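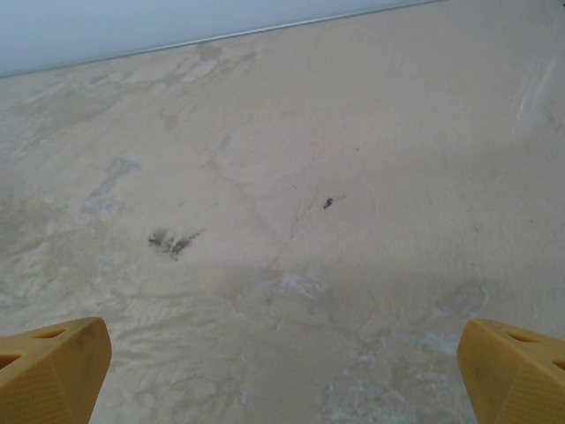 How do you get an old tabletop clean without wearing away its finish? Start with a damp cloth and plain water, wipe in one direction, and only go on to soap where a mark stays put.

That became our rule for the whole project, and we loved how much there was to learn from something so ordinary! Our group was Noreen Madigan, Kieran Conneely and me, Tadhg Kavanagh. We picked a pale beige top with a mottled finish, cream and tan in places and grayish-white in others, which made it really hard to tell a stain from the color of the surface itself.

Kieran had the idea of looking at it from a low angle first - a great trick, and we used it every time after that. Noreen mixed the soap at 1,000 ml of water to 2 ml of soap. We tried a stronger mix in December and it left streaks, so we went back.

Each test patch was 100 mm square. We wiped it, dried it with a second cloth and wrote down what we saw before touching the next one. The patches near the edge were my favorites, as crumbs love to collect there.

Next term we want to try the same steps on painted shelves.

Report handed in 2 July 2024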